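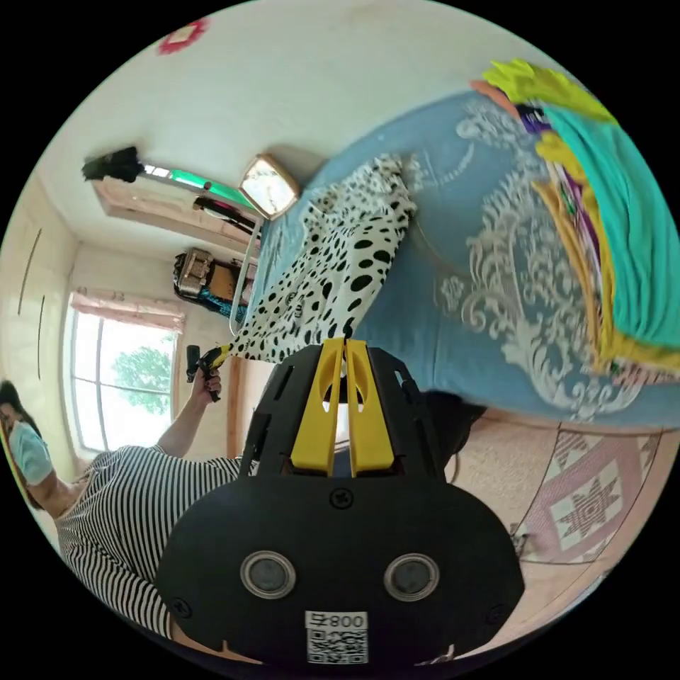 Capítulo 5
Os tecidos da casa: fibra, fio e trama

Quando comecei a dar aulas de têxteis, cometi o erro de abrir o semestre com a tabela das fibras. Projetava aquilo na parede, com os nomes todos alinhados, e via as caras a apagarem-se uma a uma. No ano seguinte pedi aos alunos que trouxessem um pano de casa, um qualquer, e a aula foi outra coisa! Apareceram fronhas, panos de cozinha, um pedaço de cortina, uma toalha de batizado que a avó de alguém não sabia que tinha saído da gaveta. É assim que gostava de começar este capítulo também. Antes de ler mais, vá buscar um tecido. Pode ser a colcha da cama, pode ser um lenço às pintas, pode ser a camisola que tem vestida (nesse caso não precisa de ir a lado nenhum).

Já o tem na mão? Então puxe-o um bocadinho na diagonal. Quase todos os tecidos planos cedem nessa direção e resistem nas outras duas, e quem costura sabe disto mesmo sem nunca lhe ter dado nome. Chamamos-lhe viés. A razão está na maneira como os fios se cruzam, e vamos passar boa parte do capítulo a perceber esse cruzamento.

5.1 Três palavras que se confundem

Fibra, fio e tecido. Eu própria troquei as três durante anos, portanto não se aflija. A fibra é a unidade mais pequena, o pelinho que se vê quando se desfia um algodão com a unha. O fio é o que se obtém quando muitas fibras são torcidas umas sobre as outras. E o tecido é o que acontece quando os fios se entrelaçam – ou se enlaçam, no caso das malhas, de que falarei na secção 5.4.

Parece uma distinção de dicionário, mas faz diferença na vida prática. Se alguém me diz que um lençol é de cetim, ainda não me disse de que é feito. O cetim é uma estrutura, uma forma de cruzar fios em que estes passam por cima de vários outros antes de mergulharem, e por isso a superfície fica lisa e brilhante. Há cetim de seda, há cetim de algodão, há cetim de poliéster. A minha amiga Zawadi Mollel teve uma loja de enxovais em Akumside e contava-me que esta era a conversa que mais vezes repetia ao balcão. Os clientes pediam cetim a pensar em seda e depois zangavam-se com a etiqueta.

5.2 Teia e trama

Num tear há dois conjuntos de fios. Os da teia (no Brasil diz-se urdume) estão esticados ao comprido e são montados primeiro. Os da trama atravessam-nos de um lado ao outro. Os fios da teia sofrem mais, levam com a tensão toda e com o roçar constante das peças do tear, e costumam ser mais torcidos e mais resistentes.

Para descobrir qual é qual no seu pano, procure a ourela, aquela borda firme que não se desfia. A teia corre sempre paralela a ela. Se o pano já foi cortado e embainhado e a ourela desapareceu, experimente puxar nas duas direções: a que cede menos é, quase sempre, a da teia.

Agora o número de que toda a gente fala, a contagem de fios. Um lençol anunciado com 300 fios tem, somando teia e trama, 300 fios por polegada quadrada. Mais fios podem dar um tecido mais macio e mais fechado, claro, mas depende muito da qualidade da fibra e da finura do fio. Já dormi em lençóis de contagem altíssima que pareciam papel encerado! E guardo ainda um par de linho grosso, comprado numa feira em julho, que melhora a cada lavagem.

5.3 A cor entra quando?

Esta é a minha parte preferida. A cor pode entrar na fibra, no fio ou no tecido já feito, e muitas vezes dá para adivinhar. Vire o pano do avesso. Se um desenho de pintas ou de flores aparece bem mais pálido do outro lado, o mais provável é ter sido estampado depois de tecido. Se um xadrez se vê igualzinho dos dois lados, é quase certo que os fios foram tingidos antes de irem ao tear.

Para experimentar em casa

Corte um cartão rijo, faça-lhe ranhuras em cima e em baixo e monte uma teia com 32 fios de algodão. Com outra cor, passe a trama por cima de um fio e por baixo do seguinte. Reserve 45 minutos, que os primeiros centímetros saem sempre tortos. Quando lhe apanhar o jeito, passe por cima de dois e por baixo de dois, avançando um fio em cada volta, e veja aparecer a diagonal da sarja.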